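Drawer Cell at Goltholm - Frequently Asked Questions
Setup, daily care and small repairs

This page is for everybody who books time on the drawer cell. I wrote it after the second round of training, because the same questions came to me again and again. If your question is missing, please write to me and I will add it. Last change: Wed 5 April.

The cell has one arm, one gripper and one nightstand with a drawer. The objects can change from week to week, but the position of the furniture must not change.

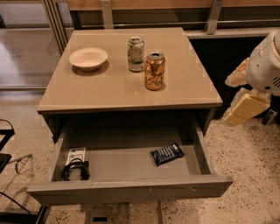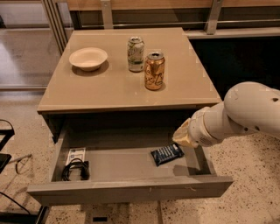

What do I have to check before I switch on the arm?

Walk one time around the cell. Look at the floor on the left side, where cables lie, and be sure that no cable can be caught by the drawer front when it opens. Then pull the drawer by hand to its full length and close it again. It should run without a jump. After that you can switch on the controller and wait for the steady light.

Must the drawer be open or closed at the start?

It depends on the program. Programs with the name Doãn start with the drawer fully open, and they do not touch the drawer front at all. Programs with the name Veltow start with a closed drawer and open it themselves. If you start a Veltow program with an open drawer, the gripper goes down to the place where it expects the closed front, and the arm stops with error 209.

What does error 209 mean, and how do I clear it?

It means the wrist felt more force than is allowed. Do not press the reset at once. First put the arm in free-drive mode and lead it back by hand, up and to the side, until the fingers are clear of the furniture. Look at the fingers. If both are straight, press reset and run the homing. If one is bent or turned on its mount, see the question about finger exchange.

Which objects may I put in the drawer?

Anything light that is lower than the side walls. Wrapped snacks, cards and coiled cables are all fine. Please coil a cable before you put it in, and keep the plug together with the coil. A loose end can hang over the wall and then the drawer does not close completely. We had this in the first month quite often.

And on the top?

Cans, bowls and cups are allowed. Two cans may stand near to each other, but then you should choose the approach from above, not from the side. The open fingers need some space, and with a side approach the first can is pushed into the second one. Opened cans must be empty and rinsed. Sugar on the finger pads is difficult to remove.

How do I clean the gripper fingers?

Use a soft cloth with a little warm water and dish soap, then a dry cloth. No alcohol, please. It makes the pads hard and after some weeks they lose grip on smooth wrappers. Clean them at the end of every booking, also when they look clean.

Can I wipe the arm too?

Yes, with a damp cloth, but go around the ventilation slots. Water must not come in there. For dust in the slots we have a small brush in the Prikel toolbox. Never use compressed air - it blows the dust deeper inside.

When and how are the fingers exchanged?

We exchange them when the cycle counter says so, or when you see a crack. The last pair went out after 1,474 cycles with a small crack near the mount. Switch off the power, remove the 4 screws, and keep them in the lid of the toolbox. Put the new fingers on loosely, close the gripper by hand so that the tips meet, and only then tighten. If you tighten first, the tips will be crossed a little and thin objects slip out.

The arm misses every object by the same distance. Is the camera broken?

Most probably the nightstand was moved. A small push with the foot is enough. Load program 38, which drives the closed fingers slowly to the corner points of the tabletop, and shift the nightstand until it fits. Only if the corners are right and the grasp is still wrong, you need a new camera calibration. Please do not do this alone, ask me for a time.

The light reflects on the tabletop. Does it matter?

For cans and bowls I did not see a problem until now. For very flat and shiny things it can matter, and then it helps to put the object a few centimeters away from the bright spot. A matte cover for the top is ordered and should come in May.

Where do I write down a fault?

In the cell log, with the program name, the error number and what you did after it. Write also the small things, for example a drawer that became stiff. Greasing the runners takes ten minutes when we know it early.

Ngọc Hầu, cell maintenance, Goltholm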